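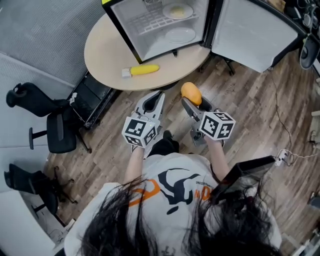

Mini fridge day. Third post this month and it's about a fridge, sorry, that's where my life is at.

So. The small one, black outside, white inside, the one I've been complaining about since January. It got cleaned out. All of it. I meant to do just the shelf and then you know how that goes, one sticky ring and suddenly you're on your knees with a toothbrush.

Quick rundown for Dilani Patwary, who asked in the comments how I keep a fridge this size usable. Badly, mostly! But I have some rules now.

Everything comes out and onto the table first. Not the floor, not a chair. The round table is right in front so the food goes there, gets a look, gets a decision. Keep, eat now, trash. If I have to stand there thinking it over it's trash. I lost a jar of Gemer pickles to that rule and I stand by it.

Plates. I used to stack tubs in there and tubs are terrible in a small fridge, you can't see what's in them and the lids never match. Now it's plates. White ones, plain, from the Skisa outlet, 80 cents each and worth every one. One on the wire shelf, one under it. Whatever's open and needs eating goes on the top plate. Bottom plate is for fruit, when there is fruit. You open the door, you see what you have, you shut the door. Also the plate lifts out when something leaks, so you wash a plate and leave the shelf alone.

(Yes I know things dry out on a plate. Eat them faster. Or put a bowl upside down on top, thats what my aunt does.)

Mangoes - OK this is where people get mad at me. I don't refrigerate a mango till it's ripe. Hard ones sit out on the counter, no bag, and I press near the stem every morning. When it gives a little it goes in the fridge and then I have a few days to get to it. Put it in hard and mine just sulk and go rubbery. I did that to a whole box once and I'm still annoyed.

Corn is the opposite. Real corn goes in right away, husk on if there's room, and there's never room. So I shuck it, wrap it in a damp towel, and cook it that night if I can. The sugar goes fast. Butter, salt, lime, a little chili. Had it three nights running last week and would of done a fourth.

Cleaning itself: warm water, dish soap, a spoon of baking soda. That's it. I bought the Hilach spray last year and it made everything taste like lemon floor. Wire shelf goes in the sink, the rest gets wiped, then the folds of the door seal with the toothbrush. Do the folds. You don't want to know. Then dry it properly, then the food goes back in.

What I still haven't solved is the door. It swings out to the right and takes up all the space on that side, so you're kind of dancing around it with a plate in each hand. I looked up whether the hinge can be swapped over. The manual says yes, the manual also says 293 steps or it feels like it. A guy at Dissanayake Appliance quoted me 300 for a newer one, a bit bigger, hinge on the other side. Tempting. But this one runs fine and it's cold and I'd rather spend that on food.

Oh and the stand. Getting it up off the floor was the best thing I did, my back is so much happier. Plus I can get a broom under it, which I do, somtimes.

Next up is the spice drawer. I found two cumins and a third that might be cumin. Pray for me. If anyone has a trick for labels that don't peel off when your hands are greasy, put it in the comments please, I've tried tape, I've tried marker, I've tried just remembering.

OK, have to run, rice is on.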